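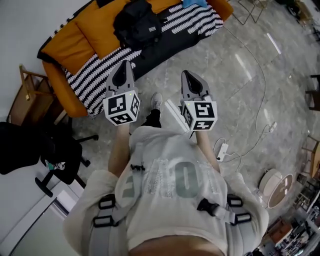
Mastering a debut EP for streaming and vinyl: speaker notes
Slot: Sunday, afternoon session. Audio examples on the desktop, numbered in playing order.

Opening

Introduce the job. Drenden, synth pop duo, first EP, five tracks, released on Sollorel. Digital release plus a single 12-inch pressing. Mixes came from two studios: three tracks from Voken, the other two done by the band at home.

State the scope. This talk covers level, low end, sibilance and sequence. It does not cover mixing. Questions on plug-in choice to the end, please.

Slide 2: What arrived

Files were 24-bit WAV at 48 kHz. The Voken mixes had headroom. The home mixes had a limiter on the main output, and the peaks were flat.

First request to the band: the same mixes with the limiter off. Second request: the limited versions as well, as a reference for what they had been listening to. Explain that these two requests go out together, in one message. Bands get used to the loud version and judge everything against it.

Play example 1, then example 2 at matched level. Leave a gap. Let people hear the snare.

Slide 3: Loudness

Set the level by ear on the most exposed vocal, then bring the other tracks to it. The meter comes afterwards, as a check.

Track 3 is a slow piece with voice and one organ patch. It sits well below the rest on an integrated reading and should stay there. If all five are set to the same number, the organ track jumps out of the running order and the single sounds small after it.

True peak ceiling was minus 1 dB on the streaming masters. Lossy encoding can raise peaks, so check the encoded file too.

Slide 4: Low end for the cut

The bass synth on tracks 1 and 4 had a stereo chorus running down to the lowest octave. On a lathe, out-of-phase bass becomes vertical movement, and the groove can get too shallow for the stylus to stay in.

Fix used: side channel filtered below 150 Hz, gentle slope. Done on the vinyl master only. The streaming version keeps the chorus as mixed.

Play example 3 in mono. Ask the room to listen to the second bar of the chorus.

Slide 5: Sibilance

Two singers, often on the same word, so the S sounds stack. A broadband de-esser on the full mix dulled the hi-hat. Went back and asked for vocal stems on track 4 only. Treated each voice separately and summed again.

Mention inner-groove distortion. The brightest track was last on side B in the band's first order. Moved one place earlier, and the organ piece now closes the side. The band agreed after hearing the test cut.

Slide 6: Test cut and approval

Heinonen cut the lacquers. Notes that came back: side A fine, side B could take slightly more level. We left it alone.

Listen to the test pressing on more than one turntable, including a cheap one. Write down the time of each click. A click at the same place on every copy is in the metal. A click on one copy is that copy.

Slide 7: Delivery list

Streaming masters, 24-bit. Vinyl masters, one file per side, with a cue sheet. Instrumentals. ISRC codes in the spreadsheet, checked against the label copy.

Pressing was 1,321 copies, including the promos.

If short of time, skip slide 6 and go straight to the list. Questions. Example 5 can be played again on request.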